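Siv Sjögren answers her door with a colander in her hand and doesn't put it down for the first ten minutes. She's been up since early, she tells me, sorting pretend vegetables. There's coffee, there's a plate of real cookies (she points out that they're real, which in this house you need to know), and there's a hallway so full of boxes that we go through it sideways.

Siv runs Hullovero, a tiny business that puts together play food sets for preschools and family centers. Tiny means Siv, her daughter on busy days, and a label printer she refers to as "the third employee." She started it after 20 years of working in preschools herself, and she still talks like someone who could be called away at any second to zip a jacket.

"I was so tired of the big plastic tubs," she says. "You know the ones! Sixty kinds of food, all the wrong size, a pizza smaller than the grape. The kids dump it out, they walk around on it, and then it's cleanup time and everybody's crying. Me too, some days."

So she began making up her own sets. Fewer pieces, bigger pieces, and always something to put them in. That last part is what she gets most worked up about, and once she's going I mostly just hold my cup and listen.

"People buy the food and forget the dishes," she says. "But the dishes are the game! A three-year-old with a strawberry has a strawberry. Give her a bowl and now she's got a restaurant, she's got a customer, she's got a customer who is being difficult about his soup."

I ask if it matters what kind of dishes. Oh boy, does it. 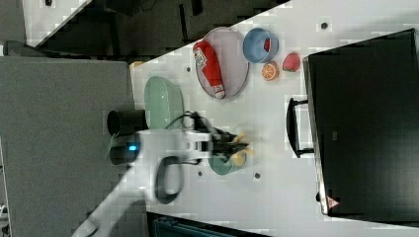
Color is where Siv starts with any new set, before she's picked a single piece of fruit. She likes soft colors for the dishes and strong ones for the food, so a child can find what's been served from across the room. A red sausage shape on a pale pink plate works nicely, she says, and so does a strawberry next to a light blue bowl, though she'd happily fight anyone who puts a green pear in a green dish. Mint and teal together she's fine with. "Those are cousins," she says. "Kids will sort them into the same pile or they won't, and both are right, and you get a good talk out of it."

She has firm opinions about shape too. Oval plates go in every set she sells, because long food hangs off a round one and ends up on the floor. Bowls should be deep enough that something can disappear down in there. She's crazy about half fruits, the orange slice most of all. "It looks cut already, so it's ready to serve. A whole orange, they want to peel it, and then they come to you, very disappointed, with a whole orange."

The table gets its own speech. Siv wants a plain one, white if possible, with nothing printed on it. She used to have a play table with burners and a sink painted on top, and the children would only ever cook on the burners. When she flipped the board over to the blank side, they laid places all the way around and invited the teachers. I tell her my own kids' play kitchen has a painted-on fish in the oven, permanently. She looks so sorry for me.

Not everything has been a hit. There was a set called Bivura, all breakfast things, with a fried egg she was terribly proud of. The egg was flat and floppy and got used as a hat, a bandage and a bookmark, and as an egg maybe twice. She still has a box of them under the stairs. Then there was Um, which was meant to be for babies and which customers kept assuming was a typing mistake on the order form. "I thought it was a lovely name," she says. "Um! Like when you taste something. My daughter told me not to and she reminds me of it every November when we do the catalog."

The one that took off is Gerance, the lunch set, which has sold 693 boxes so far. Of those, 487 went to preschools and the rest to families and a few grandparents who write her long emails. One of them asked for a herring. She's looking into the herring.

I want to know about washing, as a parent who has found things in the bottom of the toy basket that I don't care to describe. Siv is relaxed about it. Warm water, a drop of dish soap, a towel on the counter, done. She lets the kids do it when she can. "Give them a tub of suds and a brush and that's your whole morning. They'll wash the clean ones too. They'll wash your shoes."

And storing it all? She gets up and shows me, colander finally set aside. Low shelf, plates standing on edge, bowls stacked, food in one open basket with no lid. She used to sort the food by kind, with little picture labels, and she gave that up after her first year. The sausages and the strawberries live together now and get along fine.

On my way out she hands me a paper bag. Two bowls, half an orange and one of the floppy eggs. My youngest wore the egg to dinner.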